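Race Office Diary, February
Entry filed at 9 p.m.

The entry list for the Praldale Peace Relay closed at noon with 777 runners confirmed. The race office had set no target for this second running of the event, but the number is higher than that of the first and will require changes to the parking plan and to the timing of the first exchange. Both matters were taken up in the afternoon.

The relay is run in teams of eight, and the rule on team makeup was read again in full before the lists were approved. Each team must include runners from both sides of the river, with at least two from Praldale and two from Hundmont. Several clubs wrote to ask whether a runner who trains in one town and lives in the other may be counted for either. The office has decided that residence will govern. A written reply will go to each club tomorrow morning, and the same wording will be added to the public rules page. One team is short a runner and has been given until the end of the week to complete its form.

The office also received a letter from the school district in Hundmont asking that pupils be allowed to line the course at the bridge. The request was granted. It should be noted in this record that the bridge was closed to foot traffic during the dispute over the water works, and that many families in both towns have relatives they did not see in that period. The relay was founded with that closure in mind. The office does not wish to make speeches about it on race day, and has asked the district to keep its program at the bridge short.

Clinitz has agreed to supply the timing mats and two staff members at the finish. The company asked for its banner to be placed on the bridge itself. This was declined, as the bridge section carries no advertising under the charter of the race, and a position near the finish was offered in its place. The company accepted by telephone at 4 p.m. Written confirmation is still needed.

The course was measured again between the third and fourth exchange points, where road work has moved the curb. The new line passes behind the Lu grain store and returns to the old road before the hill. It adds 79 meters. The office will publish the change with a revised map and will not carry over course records from last year.

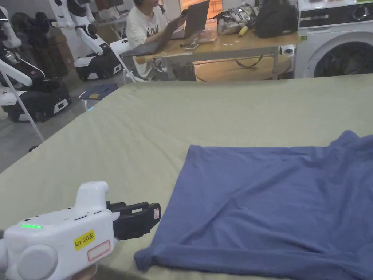 Medical cover was reviewed last. The clinic in Praldale will provide one ambulance at the start, which will move to the foot of the hill after the first runners have passed. Hundmont has been asked for a second vehicle and has not yet replied. Permission to start depends on having both, and the matter will be raised with the town office when it opens at 8 a.m.

A small sum remains in the travel fund. It will be offered to the visiting team from the coast, whose members have a long bus ride and who asked for nothing in their application.

Outstanding for tomorrow: replies to clubs, the letter from Clinitz, the second ambulance, and the order for safety pins.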